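## Bench automation at Skaddale: staff comments

**lab_ops_skaddale** · June 2023

The Teverex line now handles routine dilutions at the Skaddale site. Manual pipetting remains approved for repeat samples and for any batch under 40 tubes. Staff are invited to comment on the revised duties.

**benchside514**

I support the change in principle. Before December, our shift prepared 300 tubes by hand each day, and wrist complaints were common. My concern is training. New staff are signed off on the robot first and may go weeks without holding a pipette.
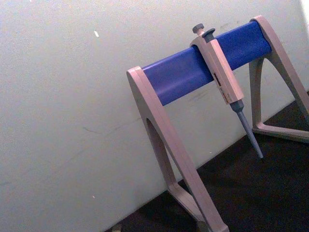
Manual technique declines without practice, and the repeat samples are the ones where errors cost most. I request one scheduled manual session per week.

**afridi_qc**

I must disagree. At Lirnside the weekly session became an unpaid extra task. Competence should be checked at sign-off and again each quarter.

**benchside514**

A quarterly check records a problem after it has occurred. I would accept every two weeks, within paid hours.

**lab_ops_skaddale**

Both proposals will be reviewed. Please note that the loading role carries the same pay grade as bench work.

**nightrota**

Could the review also cover who answers robot alarms after 8 p.m.? The current procedure does not say.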